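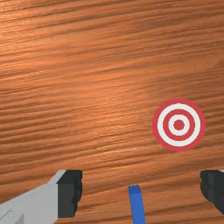

Pandelari (toy line)

Pandelari is a line of collectible action figures and playsets produced by Stolcombe, a toy company based in the town of Rivbridge. The figures are based on the fantasy comic of the same name, written and drawn by Kiprono Barasa. The line is known among collectors for its cloth capes, its removable masks and the long wait between its first and second series.

Background

Barasa began Pandelari as a black and white comic sold by mail and at small conventions. The story follows the crew of a river barge who travel between walled cities, trading in maps that change when they are copied. Most of the main characters wear carved masks that show which city they come from, and this became the central feature of the toys.

Stolcombe had until then made display stands and replacement parts for older toys. Its design lead, Kirsten Kowalchuk, had been a reader of the comic from its early issues and approached Barasa at a convention with a hand-painted prototype of the barge captain. The two agreed on a small run. Barasa kept approval over colours and sculpts, and drew new artwork for the backing cards.

Series One

The first series was made up of six figures: the Captain, the Copyist, the Lamp Boy, the Toll Keeper, Old Sennet and the Gate Guard. Each came with a removable mask and one accessory. The Captain and the Toll Keeper had cloth capes sewn with a thin wire in the hem so they could be posed.

The figures have jointed necks, shoulders, elbows, hips and knees. The Gate Guard is the exception, as its armour was moulded in one piece with the upper legs and it can't be seated. Stolcombe later sold a replacement lower body for this figure through its own store, and complete examples with both sets of legs are now harder to find than carded ones.

A variant of the Copyist with grey robes in place of brown was limited to 700 pieces and sold only at conventions. It was packed in a plain box with a paper sleeve. The sleeve was glued on the early boxes and loose on later ones, and collectors treat these as separate versions.

Series Two

A second series was announced in June of the following year but was held up several times. The first factory samples had masks that didn't fit the heads, a fault traced to the heads having shrunk more than expected as the plastic cooled. Stolcombe chose to have the moulds recut and offered refunds to anyone who had pre-ordered. The figures finally went on sale in September 2022.

Series Two included the Ferryman, the Twin Clerks (sold as a 2-pack), the Salt Merchant and a new version of the Captain with winter clothing. The masks were made to fit the Series One heads as well, so that owners could swap them freely. The pegs on the accessories are slightly wider than before, however, and don't sit well in the hands of the older figures.

Packaging changed between the two series. Series One used a bubble on a tall card, with Barasa's artwork filling the front and a short passage from the comic on the back. Series Two moved to a window box with a printed backdrop that can be taken out and used for display. Opinion among collectors was split – some liked being able to open and reseal the box, while others missed the card art.

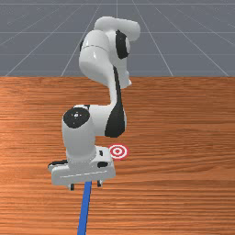 The backdrops form a single long panorama of the river when lined up in order of release. The winter Captain's backdrop was printed at a slightly different height and doesn't line up with its neighbours. A corrected sheet was mailed out free on request, and was also packed in with later orders of the barge.

Playsets

The largest item in the line is the River Barge, which was made to order in a single production run of 1,489 pieces. It has a lifting deck, a working rudder and a hold divided into numbered map drawers. The sails are printed cotton. The barge was shipped in two boxes, and early buyers found the rigging instructions confusing, so Stolcombe put out a revised sheet with larger drawings.

A smaller set, the Toll Gate, was released with Series Two. It consists of a hinged gate, a guard hut and a bench. The gate can be fixed to the side of the barge by a clip under the deck, though this isn't mentioned in the instructions and was first pointed out by Barasa in the letters page of the comic.

A third playset, the Copy House, was shown as an unpainted model but never went into production. Kowalchuk later said that the cost of the moulds could not be met by the number of orders expected.

Related products

The card game publisher Fawzy produced a short game based on the comic, in which players pass maps around the table and alter one feature at each turn. A promotional mask in clear plastic, sized for the figures, was included in the first printing. It fits any figure in either series except Old Sennet, whose beard is sculpted as part of the head.

Stolcombe also sold enamel pins of the six city masks, along with a set of spare capes in alternate colours.

Collecting

Loose Series One figures are often found without their masks, which are small and were not tied down in the package. Reproduction masks exist. Originals have a city mark pressed into the inside of the chin, while the reproductions are smooth. The wire in the early capes can rust if the figures are stored somewhere damp, leaving an orange line along the hem that doesn't wash out.

See also

Pandelari (comic)
Stolcombe display stands
List of toys based on independent comics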